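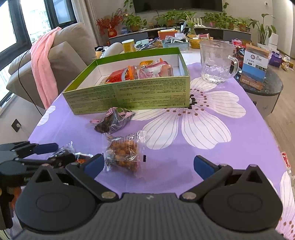

Hand gripper over the snack table, finger pads open. Second unit at left.

Skandach hand gripper - setup and care notes
Maintainer: Thắng Quách. Last pass in April.

Before a session
- wipe both finger pads, dry cloth only
- check the round fasteners at the finger bases, snug not tight
- open and close 50 times, watch for drag
- recieve check on the host, then start logging

Every 200 episodes: pull pads, look for tears, recalibrate the gap.

Status: 1,953 episodes recorded, 1,034 kept. Most drops were gap drift before recal - fixed now. Spare pads in the Henbridge drawer, ask before you take teh last pair.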